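Gallery: Endel learns to let things go by

Posted 1/15/18 by Adwoa Lamptey

Endel is our picking policy, and the Birnley belt is where it goes to be humbled. The question we set out to answer was small enough to fit on a sticky note. If a robot has learned to pick from a still table, how much does it need to see of a moving one before it stops grabbing at where things used to be?

The answer came out of 1,000 picks, most of which I watched from a stool of no scientific interest. We compared 2 training recipes. The first gave the policy 197 demonstrations, all on a belt running at one speed. The second used 80 demonstrations with the speed changed between every single one, which is a tedious way to spend November and I recommend it to people I don't like.

The smaller set won. Policies trained on it kept picking when we ran the belt at speeds they had never met. The ones trained on the larger set were superb at exactly one speed and, at any other, closed politely on air. We had expected the varied set to help a bit and the big set to make up for it in bulk. I had written most of the paragraph explaining why bulk wins. It was a good paragraph.

There is one picture on this page, out of a great many I could have inflicted on you. The plots are in the write-up. 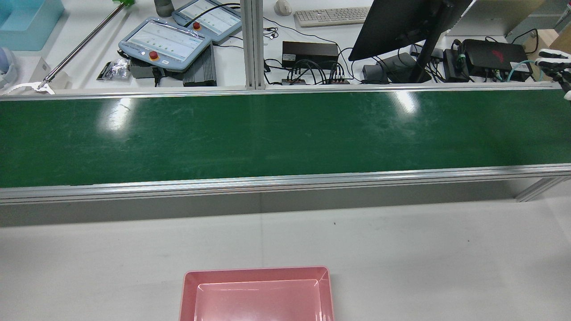 The green belt, with a pink tray on the near side and the teach pendants over on the far bench. The glare on the belt comes from the overhead lights, and glare is its own chapter in the write-up.

Ayman Rawashdeh wrote in to say that a win for the varied set proves less than we think. By his reckoning the fixed-speed policy never had to look at the belt at all, so it learned a rhythm and stuck to it, and any recipe that broke the rhythm would have done as well. He would have liked a third recipe with one speed and random pauses, and he would have liked it before we put up a gallery.

He has a point, and I've been sulking over it with the Trimolcombe logs open. Trimolcombe is our replay tool. It lines up each attempt by the moment the fingers start to close, and when I look at the fixed-speed runs that way, the closing times bunch together no matter where the part is. That does look like rhythm. The varied runs spread out and follow the part, mostly. A few of them follow nothing I can identify.

So the claim we're making is the modest one: for this task, on this belt, changing the speed bought more than adding demonstrations did. Whether it was the speed as such, or just being denied a beat to dance to, is open. The pauses recipe is next on the list, under the name Opoku, and the belt controller has already objected to it twice — it regards a pause as a fault and wants to be reset by hand.

Parts that reached the end of the belt unpicked were scored as misses, including the ones Endel touched and thought better of. If you disagree with that, so did I for a week. The scoring sheet is in the download with the logs, and the column headings are mine, so write to me about those and leave Ayman alone.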